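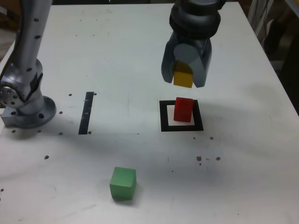
Chapter 3

Stacking: What Blocks Can Teach Us About Balance

By the end of this chapter you should be able to:
find the balance point of a simple solid
say when a stack will stand and when it will topple
work out the longest overhang for two or three equal blocks
keep a tidy record of a stacking test

You will need: a few wooden blocks, a ruler marked in millimetres, a pencil, some dark tape, a flat table and your notebook.

3.1 Starting with two blocks

Put one block on another and you have built the smallest tower there is. It takes a second or two, and most of us first did it before we could talk. Yet there is a surprising amount of good science packed into that one small movement! Where exactly did the top block land? How far could you have slid it to one side before it fell? Would it matter if the bottom block stood on its end instead of lying flat? Every one of those questions has an answer you can work out on paper and then test on the table, and the moment when your sum and your tower agree is one of the real pleasures of this subject.

Coloured blocks are a great help. If the bottom block is always red and the top one always yellow, your notes become short and clear: "yellow on red, 18 mm over" says it all. Keep a third colour, green perhaps, to one side for the taller stacks in section 3.4.

3.2 The balance point

Every object behaves as if all its weight were gathered at a single point. We call this the centre of mass. For a solid block made of the same stuff all through, it lies right in the middle: halfway along, halfway across and halfway up.

Now imagine a plumb line hanging from that point. If the line passes through the area the block is resting on, the block stays put. If it passes outside, over the block goes. That is the whole rule, and you will use it again and again -- for ladders, for loaded shelves, for double-decker buses and for the leaning chimney at Bastham, which we shall meet in Chapter 5.

Try it with a block standing on end. Tip it gently with one finger and feel for the place where it stops wanting to come back. Then lay the same block on its longest side and tip it again. You have to lift it much further, and your finger will tell you so long before the sums do.

3.3 Marking out the table

A stacking test is only worth doing if you can do it twice. Mark a square on the table with dark tape, a little larger than the base of your block, and always build inside it. A pale tabletop is best, as the edges of the square show up sharply. Note where in the square the bottom block stands, too. It need not be in the exact centre, but it must be in the same place each time.

When you lower the top block, hold it by its sides near the top, so that your fingers are well clear of the block below. Bring it straight down and let go gently. Dropping it even a few millimetres gives the stack a knock, and then you are measuring the knock as well as the balance.

Activity 3A: How far over?

Use two blocks of the same size, each 46 mm long.

1. Place the bottom block in the square and draw a faint pencil line along its top face, halfway along.
2. Lower the second block on to it with the ends level.
3. Slide the top block forward 2 mm at a time. Wait after each slide.
4. Write down the last overhang at which it stood.
5. Do the whole thing again, starting from step 2, until you have five readings.

By the rule in 3.2, the top block should stand until half its length hangs over, so the limit is 23 mm. A class using the Moen block set got a best reading of 22 mm, and most of their others were close behind. Can you beat them? Rounded edges, a sloping table and a heavy footstep nearby all take a little off the result, and hunting down the cause of a missing millimetre is half the fun.

3.4 Adding a third block

Here is where things get lively. With three equal blocks you might expect the top one to reach no further than before, and yet it can! The trick is to work from the top down. Set the top block half a length over the second, then treat those two as a single object, find its balance point, and set that over the edge of the third. The second block then sticks out a quarter of a length beyond the third, so the top block reaches three quarters of a length in all.

Before you read on, sketch the stack in your notebook and mark the balance point of the upper pair with a small cross. We shall check your cross against the worked answer overleaf.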